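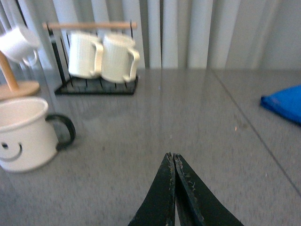
Section 4.2 of the Nyberg handling code ran to one sentence: a gripper shall not approach drinkware until its pads have been inspected. Larysa Moroz had written it in July and now disliked it.

"Inspected for what?" Sohail Naqvi asked. He had the Drorkeo controller open and the arm on hold.

"Coating loss. Chips near the tips."

"These have chips near the tips."

"I know. The code says to inspect them. It does not say what to do next."

She deleted the sentence and typed another. Coating loss on the inner edge was to be recorded, and the pads replaced after 300 cycles or at the first flake found on the work surface. Sohail read it twice and asked who would look for flakes. She added the operator.

They moved on to grip force. Gririk, the client, wanted a single limit for every mug. Larysa had 200 grams in the draft, measured at the handle. Sohail thought a ribbed mug on a rack and a smooth one on the counter needed separate entries - the approach angle alone was different.

"Two entries, then," she said. "Hanging and standing."

"And cartons?"

"Cartons are Pristia's section."

"Pristia left it blank."

She scrolled down. It was blank. She wrote: a carton shall be treated as open and part full unless the operator has confirmed otherwise.

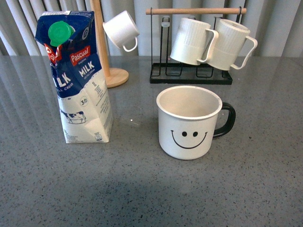 4.3 Cartons

Sohail typed the heading himself and released the hold at 3. The arm waited for the operator's confirmation, as the new wording required. Neither of them had yet written down who the operator was.

"Put my name," Larysa said, and pressed the key.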